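Keep the Second Shift Bus

Apr 10, 2024

The city of Bradine plans to end the Route 26 bus after 7 p.m. The reason given is low ridership. On an average February night the bus carried 129 people after that hour, and the transit office says a route needs more than that to pay its way.

I think this is the wrong test. Streetlights don't pay their way and neither do sidewalks. We keep them because people have to get around after dark.

Most evening riders on the 26 are going to or from work. The bus stops at the hospital laundry, the Foulkes bakery and the Esarmont business park, where the second shift lets out at 11. Florin Nedelcu has worked nights at the bakery for five years and does not own a car. A cab home costs him more than an hour's pay. He told the council this in two minutes and got a thank-you.

The city says riders can switch to the on-demand van. I tried it on a weeknight and waited 50 minutes. The van seats five. When a shift ends, up to 100 people come out of the business park at once, and not all of them have a ride. You can do that math without a consultant.

Employers should be part of this too. The companies at Esarmont asked for the road to be widened and they got it. They asked for the turn lane and they got that. A share of the evening bus is a small thing to ask in return.

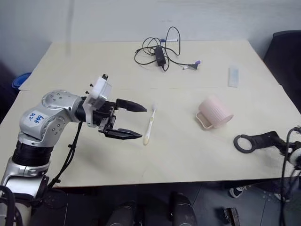
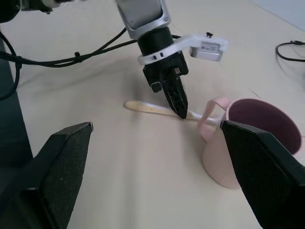

What It Would Cost

The transit office puts the savings from the cut at less than the city spent last year on the downtown parking garage, and the garage is half empty most nights. I don't object to the garage. I object to calling one of these a service and the other a loss.

Tomoyo Kobori, who drives the late run, has suggested going to one bus an hour after 9 and skipping the loop through the Drernura lot, where the stores are closed by then anyway. That would trim the cost and keep the route alive. It is a sensible plan from someone who knows the road, and the council should vote on it before it votes on anything else.

The public comment period is still open. Written comments go to the city clerk - email is fine - and they should say which stop you use and what time you use it.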